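Product Review: Drakos Padded Folding Chair, Black
Kotudville Community Learning Center, Facilities Office
Reviewed by Yaryna Pasichnyk
February 11, 2026

The Center purchased 79 Drakos folding chairs in August for use in its shared rooms. The chairs replaced an older Pludis model with an unpadded seat. This review covers comfort, stability, storage and upkeep, and is intended for other departments considering the same purchase.

The chair has a curved backrest and a padded square seat on thin metal legs. It arrives fully assembled. Staff were able to open and close it without instruction, although the hinge was stiff on most chairs during the first weeks of use. Renato Lagos, who supervises room setup, recommends opening each chair several times before it is put into service.

Seating comfort is good for meetings of up to 176 minutes, the longest session held during the review period. The padding is firm and has kept its shape. Taller users reported that the backrest sits low, and several asked for an office chair instead. The folding chair should not be considered a substitute for one at a desk used daily.
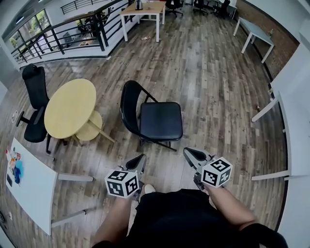 Stability on hard flooring is satisfactory. The splayed front legs resist tipping when a user leans forward to a table, and the chair did not creep on wood-look planks. The foot caps are the weakest part of the product. Four came loose and had to be pressed back into place, and one was lost. Grerico, the supplier, sent replacements at no charge – delivery took nine days.

The seat height suits both our rectangular tables and the round ones. At a round table with a lower shelf, users have less room for their feet and tend to sit farther back.

Folded chairs stack flat against a wall but slide if more than six are leaned together. A storage cart is sold separately and is worth including in the order. The seat wipes clean with a damp cloth. Lint shows readily on the black padding.

Rating: four out of five. Recommended for meeting rooms and short classes.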